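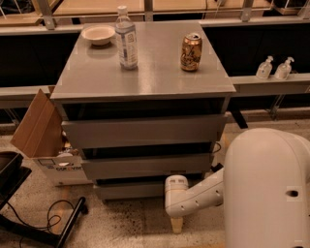

Storage furniture in a small room gets used in two ways at once, and this week's notes deal with both. The drawers hold things that belong to the room, such as linens, paper goods and tools. The top holds things that are passing through. A gray chest of three drawers can have a shallow white bowl, a bottle of water and a beverage can standing on it, and an open cardboard box on the floor at its left side, and none of those four items has anything to do with what the chest was bought for. When you do the room survey for Assignment 2, record the top surface and the floor next to the piece on separate lines from the drawers. Last year many surveys listed only what was inside.

ROOM CARE AND STORAGE
Unit 8: Chests, Dressers and Drawer Units
Handout revised March 20, 2019

Reading before class: the chapter on case furniture in the course packet, and the Furnard care sheet that was handed out with Unit 7. Bring a tape measure, a flashlight and two soft cloths. The cloths should be clean and free of fabric softener.

1. Terms

Case: the outer box of the piece, meaning the top, sides, back and base.

Drawer front: the face you see when the drawer is closed. On some pieces it is a separate panel screwed to the drawer box, and it can be adjusted. On others it is part of the box and cannot.

Reveal: the gap between one drawer front and the next, or between a front and the case. An even reveal means the drawers are hanging straight. An uneven one is the first sign of a loose runner or a case that has gone out of square.

Runner: the track that carries the drawer. Wooden runners, plastic runners and metal slides are all covered in Unit 9. For now you only need to be able to tell which kind you are looking at.

Stop: whatever keeps the drawer from coming all the way out. Find out if there is one before you pull.

2. The top surface

Tops collect things because they are at a handy height. For the survey we sort what is found there into three groups.

Resident items stay on the piece all the time. A lamp, a clock or a tray would be typical. They need a pad underneath if the finish is soft.

Working items come and go during the day. Keys, glasses, a bowl for small change. If the same working item is there on every visit, move it to the resident group.

Stray items belong in another room or in the trash. Drink containers almost always go here. Write down whether a container is open or closed if you can tell, and leave the space blank if you cannot. Do not pick up or shake other people's drinks to find out.

Glossy finishes need a few extra words. A glossy top reflects whatever stands on it, and the reflections hide dust and fine scratches when you look straight down. Crouch until your eye is close to the level of the surface and shine the flashlight across it from one side. Scratches will show as short bright lines. Rings from cups and cans show as dull circles. Sketch them on the survey form in their approximate places.

To clean a glossy top:

Clear everything off first. Sliding objects along to wipe behind them is how most of the scratches get there.

Dust with a dry cloth, folded so that you can turn to a clean side.

Wipe with the second cloth, dampened with plain water and wrung out well. Work from the back edge to the front.

Dry right away with the unused part of the first cloth.

Put the resident items back and leave the stray items off.

We do not use spray polish in this course. If a household already uses one, note the name on the form and continue with water.

3. Drawers

Drawers left partly open are a common finding, and they matter for two reasons. The first is tipping. Every drawer that is pulled forward moves weight toward the front of the piece, and a chest with several drawers out can go over, most of all if a child leans on one of them or climbs. Open one drawer at a time, and close it before you go on to the next. Check whether the piece is fastened to the wall and fill in line 12 of the form either way.

The second is that a drawer left open may be a drawer that will not close. Possible causes, starting with the most common:

Overfilled. Something on top of the load is catching on the rail or on the drawer above.

Something has fallen behind. Small clothing goes over the back of a full drawer and lands behind the one below. Take the lower drawer out and look with the flashlight.

Runner bent or off its track. The drawer sits lower on one side and the reveal is uneven.

Front loose. The drawer box closes but the front does not sit flush.

Floor not level. The case leans and the drawers roll open by themselves. Place a level on the top, front to back and then side to side.

Work through the list in that order. Two of the class chests, the Tomia and the older Agudelo, have had their fault changed since September, so the answers written in last term's binders will be wrong.

When emptying a drawer, set the contents down in the order they come out. It is much easier to put a drawer back together from a row than from a pile. Refill to no higher than a finger's width below the top edge of the drawer sides.

4. The floor around the piece

Look at the strip of floor in front of the chest and at both sides. Boxes tend to settle there. An open box beside a chest usually means one of three things: it is being unpacked, it is being filled, or it has become storage. Ask which before you suggest anything. If it has become storage, the contents should be given a drawer or a shelf and the box flattened.

Loose cables also go on this part of the form. Note any cable that runs beside or behind the piece, and check that no drawer closes on it and that no foot of the case stands on it. Do not unplug anything during a survey.

Drawers at floor level need clear space in front equal to the full depth of the drawer plus room to kneel. Measure with the bottom drawer all the way out. Then close it and measure from the case to the nearest obstacle. Write down both numbers.

5. Worked exercise: the Gradent chest

The Gradent chest in the practice room is 63 centimeters wide. Its inventory number is 641, on the back panel. Work in pairs.

a. Measure the height, width and depth of the case, then the inside of each drawer. Record in centimeters.

b. Draw the front view and mark each reveal.

c. Check every drawer for a stop. Write down how you checked.

d. Inspect the top by the low-light method in section 2 and sketch any marks.

e. Sort whatever is on the top into resident, working and stray. Pairs often disagree about the bowl. Write down both opinions with your reasons and leave it at that.

f. Write a plan of no more than 8 lines for putting the piece and the floor around it in order. Put the steps in the order you would do them. A plan that begins with buying an organizer will be returned.

6. For your own survey

Choose one chest, dresser or drawer unit in a room that is in use. Get permission from the person who uses it. Survey it as it is, without tidying first, and then once more a week later at the same time of day. Hand in both forms with a single paragraph comparing them. The paragraph should say what had moved, what had not, and which group each item was in on each visit.

Forms are in the tray by the door. Use the version with the floor section on the back. The old single-sided forms will not be accepted for this unit.

Next unit: runners and slides. Wear clothes you can kneel in.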